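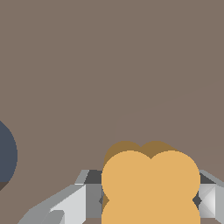
Image: Palley Pictures

Community choir members wanted, Trarnance and nearby villages

Singers needed. All voices but mostly low ones, we are very short of basses and not much better off for tenors. No audition. No need to read music, half of us can't. If you can hold a tune in the car you can probably hold one here.

Rehearsals start again in September, 7.15pm for a 7.30 start, upstairs at the Jasturau Rooms on Mill Lane. Finish at 9.15. There is a lift but it's slow and does not like more than four people, so come a bit early if you need it. Doors on the car park side only, the front one is locked after six.

What we sing: folk songs, a few rounds, some hymns at Christmas, two or three pop things that somebody always moans about. This term also a new piece in four parts, words from old harvest songs collected round here. It runs to 30 minutes all in and it's the hardest thing we have taken on. Hence the advert.
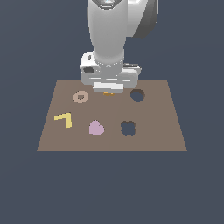
Issue 328, page 2

What we're asking for

Come most weeks. We know about shifts and children and bad backs. If you miss more than three in a row before a concert we will ask you to sit that one out, nothing personal, you just won't know the notes.

Learn your part between rehearsals. Practice tracks go up on the members' page, one for each voice, plus one with everything together. Ten minutes a day does more than an hour in a panic the night before.

Be around for the two concerts: one in December at Qudah Hall, one in March, place to be confirmed (the chapel roof is being done and we don't have a date yet). Both are evening concerts with an afternoon run-through, so keep the whole day clear if you can.

Black top and trousers or skirt for concerts. Folders are lent out, please bring them back. We lost a lot last year.

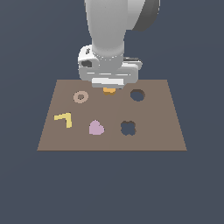

Cost is £30 a term, payable by the third rehearsal. First two sessions free so you can see if you like it. Under 25s and anyone on benefits pay nothing, just tick the box on the form, no one will ask for proof. The money goes on the room, the pianist and copies of music.

Also wanted, a deputy accompanist. This one is paid, by the session, travel on top if you're coming from outside Trarnance. You'd cover when our regular pianist is away, maybe five or six times between September and March, and play for sectionals before the December concert. Good sight reading please. The piano upstairs is an old upright with a sticky D above middle C and a pedal that squeaks. It is tuned twice a year. There's a keyboard in the cupboard if you'd sooner use that, weighted keys, stand a bit wobbly.

For the accompanist job send us a short note with what you've played for and when you are free. No long CVs. We'll ask you in to play through a couple of songs with the choir, allow 40 minutes. 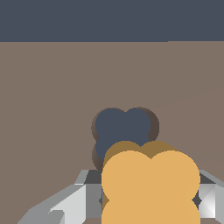
Singers don't need to send anything in advance but it does help to know numbers for chairs and photocopying. Tell us your name, which voice you think you are (a guess is fine, "low" is fine) and if you need large print music. We can do large print for everything except the bought-in carol book.

Parking: free after six behind the Rooms, fills up by quarter past seven. The 1462 bus stops at the end of Mill Lane, last one back is 9.40, so you will make it if you dont stop to chat. Lifts home can usualy be sorted, ask at the break.

Tea and squash at half time, bring your own mug. Biscuits on a rota. New people are let off the rota till after Christmas.

Closing date for the accompanist post is the end of August. Singers can join any time up to half term, after that we close the list until January so that everyone has a fair go at learning the concert music.

Notes and questions through the choir letterbox inside the Jasturau Rooms, or use the contact form on this site. We check both once a week, bit less in July.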